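Fórum Casa & Bancada > Acabamentos e superfícies

Tópico: Tampo claro na cozinha, arrependimento?

marta_rc
Boa noite a todos. Estou a acabar a cozinha e tenho de decidir o tampo até ao fim de agosto. O orçamento que me deram foi de 698 euros pelo Nememell branco brilhante, já com corte e montagem. O mate fica mais caro e não percebo porquê. Cozinha pequena, virada a norte, pouca luz. Marido quer escuro, eu quero claro. Opiniões?

zecadobairro
Claro sempre. Cozinha a norte com tampo escuro é uma gruta. Tive um antracite seis anos e via-se cada migalha, cada dedada, o calcário todo à volta da torneira.

Ludovina
Discordo do zeca. O problema não é a cor, é o brilho. Brilhante com luz de tecto por cima = reflexo nos olhos a cortar cebola. Na casa da minha irmã é assim, ela põe um pano por baixo da tábua e nem é por causa dos riscos. Eu ia para um claro acetinado e pronto.

khurram_memon
Trabalhei numa loja de tampos, deixo o que sei. O brilhante risca com mais facilidade à vista. O mate também risca mas nota-se menos, em compensação agarra gordura. Se for para o brilhante:

— nunca esfregão verde, nem "só um bocadinho"
— pano de microfibras, água morna e detergente neutro
— secar logo, senão fica manchado

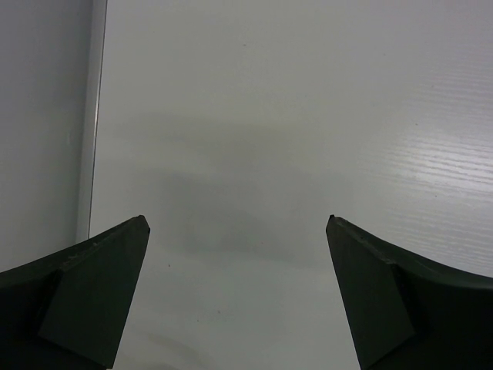 E a luz conta mais do que a marca. Se puserem fita LED debaixo dos armários, ponham com difusor, senão vêem-se os pontinhos todos reflectidos no tampo. Eu pus sem difusor e andei um inverno inteiro a olhar para aquilo. Depois lá comprei a calha, 20 euros, devia ter sido logo.

marta_rc
Obrigada Khurram! Não tinha pensado nos LEDs. O eletricista já deixou os fios fora mas ainda não comprei nada. Luz quente ou fria?

zecadobairro
Fria. Vê-se melhor o que se está a fazer.

Ludovina
Fria?? num tampo branco parece um consultório. Neutra no máximo.

zecadobairro
Gostos. A minha é fria e ninguém se queixou.

nelo_77
Vou contra a corrente. Por 698 eu pedia orçamento do Rerell, que é mais grosso e o canto aguenta melhor a pancada. O da minha mãe é desses, caiu-lhe lá uma panela de pressão e ficou uma marquinha de nada. O Nememell que tive na casa antiga lascou no canto ao lado do fogão, e foi com uma caneca.

khurram_memon
Nelo, isso do canto depende muito de quem corta. Canto vivo lasca em qualquer marca. Peçam sempre canto boleado, mesmo que paguem mais uns 40 euros. E verniz de retoque é desenrascanço, com luz rasante nota-se sempre.

nelo_77
Pode ser, o meu era canto vivo sim. Mas continuo a não comprar outro.

marta_rc
O meu no desenho está com canto vivo, vou mandar mail amanha. E juntas? O tampo faz L e dizem-me que a junta "quase não se vê".

Ludovina
Vê-se. No branco vê-se sempre, e passados uns meses mais, que escurece. Pede para a porem longe do lava-loiça.

zecadobairro
Nisso concordo com a Ludovina, apontem no calendário. A minha está mesmo ao lado da cuba e inchou. Silicone novo todos os anos.

khurram_memon
Junta a mais de um palmo da cuba e selada por baixo também, que muitos não fazem. Pergunta antes de assinares.

marta_rc
Ok. Então fica: claro, acetinado se o preço não disparar, canto boleado, junta do lado do frigorífico, LED neutro com calha. O marido ainda resmunga com o escuro mas escolhe ele os puxadores. Pedi também preço do Rerell, por causa do nelo. Quando responderem ponho cá os valores.

nelo_77
Põe põe. E não deixes pagar 100% à cabeça, metade e metade.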